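How to test whether a robot can fold your laundry yet

Every June somebody tells me the chores are about to be over. I've kept a load of washing ready for the occasion and it's still in the basket. If you have access to an arm and a two-finger gripper, you can find out for yourself where things stand. It'll cost you an afternoon and a bit of dignity.

Step 1. Pick the wrong garment
Demos love a square tea towel. Skip it. Choose something with sleeves, in a colour that stands out from your table, and drop it from shoulder height. Whatever heap it lands in is your starting position. No tidying.

Step 2. Set the rules before you start
I use the Plollitz sheet, which allows 14 attempts per garment and scores each one out of 3: one point for a grasp, one for getting the thing flat, one for a fold your mum would accept. Write the score down straight away. Memory is generous to robots.

Step 3. Go for an edge
Send the fingers to the border of the cloth, where fabric stops and table begins. The middle of a heap is all ridges, and a pinch there lifts a tent.

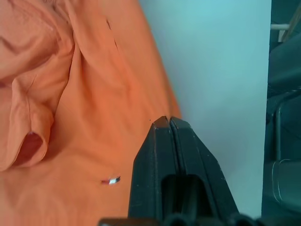
Purkolis reckons edges are overrated and that you should go for the collar every time, on the grounds that a collar has some structure to it. Fair enough, if your software can find a collar in a heap. Mine can't, and on bad mornings neither can I.

Step 4. Lift, shake, lower
Raise the arm slowly and check for a second layer coming along for the ride. If you've caught two, let go and count it as a miss. Sleeves that have rolled in on themselves need their own pass, and this is where my Wullent scripts usually give up.

Step 5. Time the whole lot
Start the clock at the drop and stop it at the finished fold. My best run on a long-sleeved top took 997 seconds. By hand it takes me 11, including the sigh.

Step 6. Add up the score
Anything over half marks is worth telling people about. Below that, save your settings, put the kettle on and fold the rest of the load yourself. Socks are a separate tutorial, which I'll write when I've recovered from the fitted sheet.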